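La Escuela de Doctorado de Hadden estrena ventanilla única, con dos mostradores

La Escuela de Doctorado de Hadden abrirá en mayo el plazo de admisión a su nuevo programa de Instrumentación y Medida, con 11 plazas y un procedimiento que el centro califica de simplificado. La guía del solicitante tiene 286 páginas - anexos aparte.

La principal novedad es la ventanilla única, que ocupará dos mostradores en plantas distintas del edificio Marchal. En el primero se entrega la documentación; en el segundo se recoge el justificante de haberla entregado. El horario de ambos coincide durante siete horas semanales, un avance notable respecto al curso pasado, cuando no coincidía nunca.

Los aspirantes deberán presentar el título de máster, el expediente académico y una propuesta de investigación de 700 palabras como máximo. El formulario en línea, alojado en la plataforma Drotell, no admite textos de menos de 700. La escuela confirma que ambos requisitos son compatibles y recomienda contar despacio.
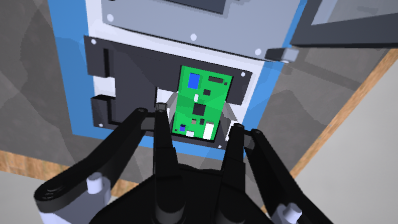 Universidad | Posgrado

Quienes hayan estudiado en el extranjero podrán aportar la homologación del título después de la matrícula, siempre que acrediten haberla solicitado antes. Las entrevistas se harán por videoconferencia, salvo para los residentes fuera de la provincia, a quienes se cita en persona por un error de la convocatoria que ya no hay tiempo de corregir.

El programa incluye siete becas Druvell, que cubren la matrícula y una ayuda mensual de cuantía pendiente de publicar. Las cuatro plazas restantes se adjudicarán sin financiación, modalidad que el folleto denomina «itinerario autónomo».

La lista provisional de admitidos saldrá en el tablón de la planta baja y, cuando se resuelva la migración de la web, también en la web. El plazo de reclamaciones empieza a las 9:00 del día siguiente y termina ese mismo día a las 14:00. Las reclamaciones se presentan en la ventanilla única, segundo mostrador.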